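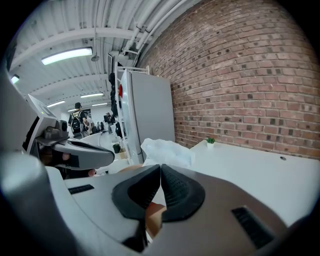

How does electricity get to your house?

When you switch on a lamp, electricity flows through it straight away. That electricity may have started its journey in another part of the country. Let's follow it from the beginning, using a made-up sort of journey that is very like the real one near you.

Making it

Electricity is made in a power station. Some power stations burn gas. Some use falling water, wind or sunlight. At the Astau power station, water rushes down a big pipe and pushes against a wheel called a turbine. The turbine turns a generator. Inside the generator, magnets spin past coils of copper wire, and this makes electricity flow in the wire.

A long trip

Electricity leaves Astau along thick cables held up by tall metal towers called pylons. The Chambi line has 78 pylons, and it crosses two rivers and a lot of farmland.

Wires get a little warm when electricity flows through them, and that wastes energy. To waste less, engineers raise the voltage before the trip begins. Voltage is the push that moves electricity along. With a bigger push, the same amount of energy can travel with a smaller current, and the wires lose less heat.

The machine that changes the voltage is called a transformer. If you have heard a low hum near a fenced-off area full of grey metal boxes, you have probably heard one.

Coming into town

The push in the big cables is far too strong for a toaster. At the edge of Plidov there is a substation, where transformers bring the voltage down. Smaller cables then run under the pavements. Each neighbourhood has its own smaller substation, which lowers the voltage again. Plidov has 26 of these. Most are brick or metal boxes with a yellow warning sign on the door.

From there a cable goes to each building. It passes through a meter, which measures how much electricity the people inside use. That is how the electricity company knows what to put on the bill.

Who looks after it?

Tülin Ertürk works in the control room for Plidov. She watches a map of the town's cables on a set of screens. If a digger cuts through a cable, part of the map changes colour and an alarm sounds.

"First I find out which streets are off," she says. "Then I see if I can send the electricity round another way. Sometimes I can get the lights back on before the repair team has found its boots."

The busiest time of day is half past five in the afternoon in February. It is getting dark, people are coming home and a lot of ovens go on at once.

Staying safe

Never go into a substation, even to fetch a ball. Ask an adult to ring the number on the sign.
Never climb a pylon or fly a kite near overhead wires.
Keep water away from plugs and sockets.

Words to know

Current: the flow of electricity along a wire.
Generator: a machine that makes electricity by turning.
Substation: a place where voltage is changed and electricity is sent to different areas.
Turbine: a wheel turned by water, wind or steam.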